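The Doorway Bug: Found, Fixed and Much Loved

Some of you will remember the note in the May newsletter about Gorevo "stopping oddly near doors". We said we'd look into it. We have now looked into it so thoroughly that half the workshop can draw the doorway in question from memory, and I'm very happy to report that it was a far more interesting fault than any of us expected, with a proper safety lesson tucked inside.

A quick catch-up for anyone who joined over the summer. Gorevo is our fetch-and-carry project, and before any new driving code goes near the real base in the Strazds workshop it has to get through Cistura, our set of simulated homes. Draltance is the part that plans the route. A run is simple enough: start in one room, get to another, come back, touch nothing.

The trouble began when we updated Draltance to take tighter lines through gaps. Most of the homes were fine. They were better than fine, in fact, and the new routes are lovely to watch, all smooth curves where we used to get a shuffle and a pause. Then one home began to fail. The base would head for the opening, slow down as it should, and stop dead with the way through apparently clear. On 66 runs it did this, always in the same home and always at the same doorway.

Our first guess was the planner, as it was the only thing we'd changed. We put the old version back and the failures went away, which looked like an open and shut case. We spent a good week picking through the new code and found one small rounding mistake (worth having!) that made no difference at all to the doorway.

The real answer was in the home itself. Every object in Cistura has two shapes, the one you see and a simpler one the physics uses to decide when things touch. For one part of that doorway the second shape had been saved at the wrong scale. On screen it looked perfectly ordinary. As far as the physics was concerned, there was a solid block sticking well out into the opening. The old planner swung wide enough to miss it every time. The new one cut in closer, exactly as we'd asked it to, and drove straight into something it had no way of seeing.

Now for the safety part. When the base touches something it should stop its wheels, hold that stop, and wait for a person to clear it. The log showed something else. It stopped, lost the contact for an instant as it rocked back, decided all was well and pushed again. Stop, rock, push, over and over. In the worst run it did this over 500 times before the timer ended it. From the outside you'd have sworn it was standing still.

We'd tested contact stops before, of course, but always with one good solid bump against a flat wall. A light, flickering touch on a narrow edge never came up, and it's just the sort of touch you'd get from a chair leg or somebody's ankle. Nothing was damaged and the new code had not been loaded on to the real base, so this is the cheapest possible way to have learnt it. I can't tell you how pleased I am that it turned up on a screen.

So what has changed? The stop now holds after the first contact, however brief, and only a person can release it. We have added 3 new tests that use glancing touches at different heights. Cistura also has a checker that compares the two shapes of every object and complains loudly if they don't match. It has already complained about a bookcase and a bath, and both have been put right. The new stop code goes on to the real base next, wheels off the ground to begin with, and we'll keep the older, wider routes on that machine until the bench tests are done.

If you build your own rooms for Cistura, please fetch the checker and run it before sending them in. It takes a moment and prints the name of anything it doesn't like. Old rooms are welcome too. And if you have ever had a run marked "timed out" near a door and shrugged it off, do dig out the log and send it to us, even if it's from ages ago. We would love to see whether the same stop, rock, push pattern is hiding in there.

The home that started all this is still my favourite in the set, and it stays in as a permanent test with its doorway mended. It has a good mix of awkward things for a route planner, such as the thin legs of the long table and the big grey door standing open on the right. The culprit was the little blue fitting partway up the dark post, next to the brown panel, where the orange room opens towards the yellow walls. It looks far too small to stop anything, and I must have looked straight past it dozens of times while blaming the planner. We're working through the failed runs again with the repaired version, and I'll put the results in the next issue.
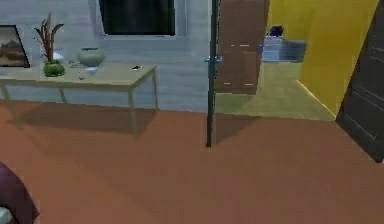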